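The Long Road Through the Lower Bracket: Talking Shop with Guilan Lei

Tags: Interviews, Esports, Grassroots

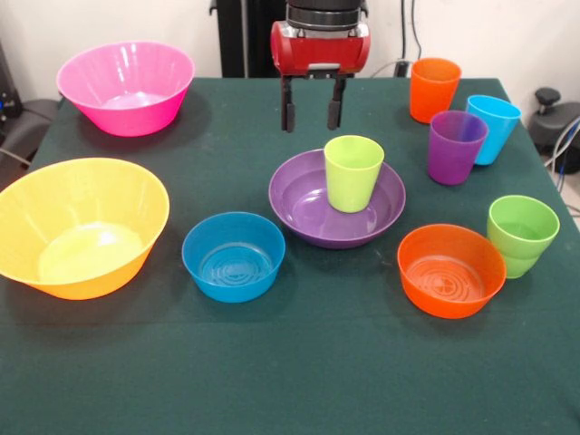
Guilan Lei told me before I'd even got my notebook open that online qualifiers are a terrible way to pick the best team, and that she'd be running another one in June anyway. I laughed. She didn't, much. We were on a call at nine in the evening, which is apparently when she does all her organizing, and I could hear her typing bracket notes the whole time we talked.

If you've played Grilum at any level below the pros in the last few seasons, you've probably been in one of her tournaments, or tried to get into one and missed the sign-up window. (Me, twice!) The Tresell Open is her big one. It's a five-on-five event, all amateur, with an online stage feeding a small live final, and it has grown into something a lot of us plan our summers around. So I wanted to know how it works from her side of the screen, and I especially wanted to ask about the seeding, which people on the forums have been yelling about for months.

"Oh, the seeding," she said. "Go ahead, everybody else has."

The short version is that last year's Open drew its teams at random, and the two strongest rosters met in the very first round. One of them, Dizon, dropped to the lower bracket and had to win match after match to climb back out. They lost the lower bracket final at two in the morning. I watched that stream with a bag of pretzels and I was wrecked just from sitting there, so I can't imagine what it was like to play in.

"People say I robbed them," Lei said. "And I get it, I do. But if I seed by ranking, I'm trusting a ladder that half of these teams don't even play. They scrim each other in private. So a team of really good players with no ladder games gets the bottom seed, and somebody's unlucky again, only now it's me who picked who."

I pushed her a bit on this, because I think there's a middle ground. You could seed the top few and draw the rest, like plenty of events do. She went quiet for a second and I thought I'd annoyed her, but she was looking something up.

"Okay, so this year we're seeding four," she said. "The semifinalists from last time, if they've kept three of their five players. That hasn't gone out yet. You can print it."

So there you go, I'm printing it! The rest of the field will still be drawn at random, and the draw will be streamed this time so no one can claim it was cooked. She sounded tired of that particular accusation.

I asked how many players she's expecting. Last year's Open had 596 registered by the time sign-ups closed, counting substitutes, and she says the number is a headache as much as it is a compliment. Every one of them has to be checked in, and a lot of them show up late. There's a grace period of 30 minutes before a team forfeits, and she's been called every name you can think of over that rule too.

"I had a captain tell me his whole team was in the lobby," she said. "I was in the lobby. It was me and him."

What she won't do is make the window longer. The lower bracket piles up fast, and one late match early in the afternoon means somebody else is starting after midnight. She told me she used to be soft about it when the Open was small and everyone sort of knew each other, and what happened was that the teams who showed up on time got punished for the ones who didn't. I hadn't thought about it from that side, to be fair. I've been on the late team. Sorry, Guilan.

We got onto the game itself after that, and this is where she got really animated. The last Grilum patch changed how the river camps respawn, and she thinks it's going to make the early game a lot scrappier for teams that like to play slow. Tustetti, who won the whole thing last year by basically refusing to fight until they were miles ahead on gold, might have a problem.

"They'll adapt, they're smart kids," she said. "But I want to see it. I want to see them dragged into a fight at five minutes and have to figure it out live. That's a fun final."

Does she have a favorite? She says organizers don't get favorites, and then she talked about Dizon's support player for so long that I stopped taking notes and just listened. Apparently he types "good game, thank you for hosting" to the admins after every single match, win or lose, and he did it at two in the morning after that lower bracket final as well.

The live final is going back to the same hall as last year, with room for 200 people and, she promises, better air conditioning. I was there last time and I can tell you it was like watching esports inside a sock. She's also moving the casters away from the doors, so we won't hear every single person who goes out for a soda. The final stays best of five, with the lower bracket team starting even. There's no extra map for the upper bracket winner, and before I could complain about that (I was going to complain about that) she cut me off.

"I know. The upper team hasn't lost and they get nothing for it. But they've had a break while the other side was playing, and they've had time to watch every game those guys just showed. That's worth plenty. And if I give them a free map, the crowd sits there for a final that's already started without them."

I'm still not sure I agree. A team that hasn't dropped a series all weekend ought to have something to show for it, and a rest is a pretty thin reward when your hands go cold waiting. We went back and forth on it for a good while, and neither of us budged an inch.

Before we hung up I asked if she ever plays anymore. She does, late, on an account she wouldn't give me the name of, mostly off-lane, mostly badly by her own account. She'd like to enter somebody else's tournament one day, just sign up, show up and have some other poor person chase her about check-in.

"I'd be on time, though," she said, and went back to her bracket.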